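Stotano kitchen sample - notes and data card

Maintained by Thu Lại and Darius Lazăr. Last edited April 21, 2025.

What this is

A trial batch bought from Arkach, who sell hand-held gripper recording as a service: you send a task list, they send back episodes. We paid for the smallest package to see whether the larger one is worth having. The jury is out.

Contents

395 episodes delivered, 281 kept. Each is a wrist-view video with a gripper pose track and an opening width per frame. Video runs at 60 frames per second. There are 16 task names in tasks.csv, though two of them are the same task spelt differently.

Why so many were dropped

Mostly lost tracking. The sales sheet says tracking is "robust in any home", which we could not check, as every episode we received was recorded in a booth. Tarek Lamrani went through the rejects by hand and his reasons are in dropped.csv. Some are harsh - ask him before you restore any.

Backgrounds and layout

Variety is the weak point of this batch. Arkach's brochure promises "kitchen diversity" and we got small changes to one tabletop. A typical start has the gripper wide open over a Midea induction cooktop, a white two-slot toaster behind it and black cloth behind that, with FastUMI spelt out across it in big coloured letters. A policy trained on this alone may well learn the letters. Crop or mask them before training, and don't report results on the held-out split as if it were a new room.

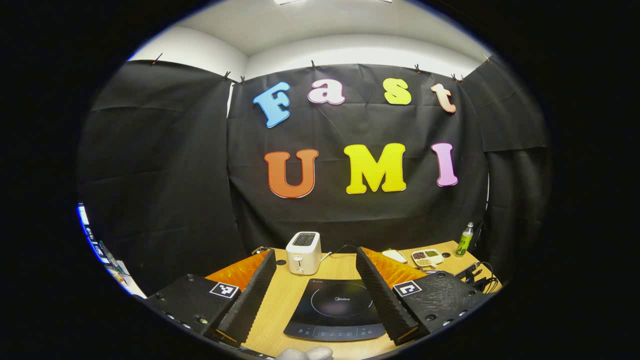

Known problems

Opening width drifts in long episodes. Si-woo Bae has a correction script, not merged yet.
Start and end trims are uneven.
No failed attempts were supplied, although we asked twice.

Use

Internal comparison against the Jedilau set only. Licence terms for anything else are still with Arkach.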